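Quick one, kettle's on. Finally had the big wardrobe clear out in February. Two bags to the charity shop, one for rags. Kept the Zanevau coat. Obviously.

Caradog reckons anything not worn in a year goes. Harsh! I gave myself up to 10 maybes and went over, of course. 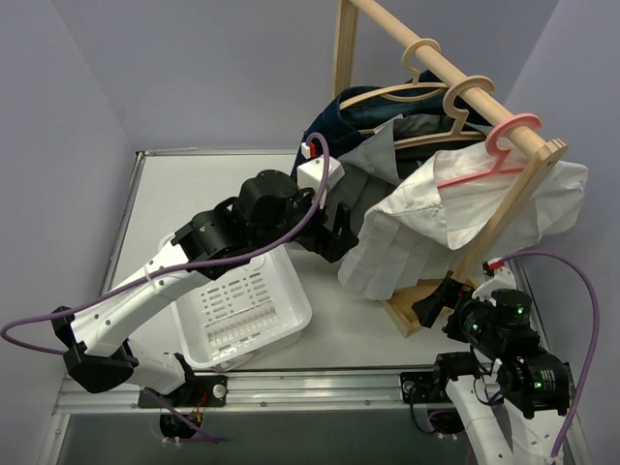 Jumpers next. Folded, never hung, they go all shouldery otherwise. Learnt that teh hard way with the green one. Shirts I'm less fussy about.

Still no idea what to do with odd socks. More tomorow.

Recent posts
Moths, again
Soup for 9
The Skyrme walk in the rain

This site uses cookies. OK / Find out more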